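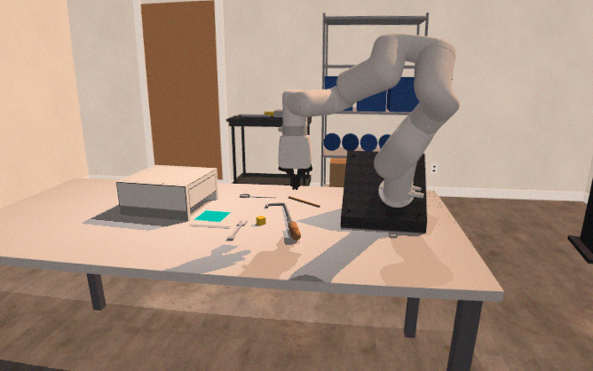

Tumier tabletop set, version 2

Tumier is a set of 2638 simulated episodes for testing grasp planners. It was made by Gijs Claeys with the Isside planner. The licence is in the file LICENCE.

Each episode has three colour views and the joint states. The object poses are stored in metres, in the frame of the robot base.

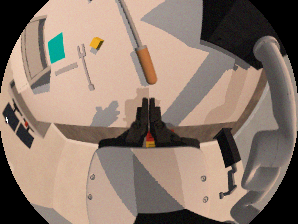

The wrist view has a very wide lens, so please use the fisheye model in calib/wrist and do not crop before you undistort. Straight things near the border come out bent, as with the grey tray at the upper left, and a pose estimated there is less reliable. The screwdriver beside the fingertips is in a much better area.

Known problems

In 17 episodes the planner stopped before the first grasp.

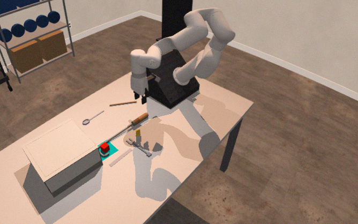 They are kept in the set, with the flag "aborted" in meta.csv. The loader skips them unless you set keep_aborted to true.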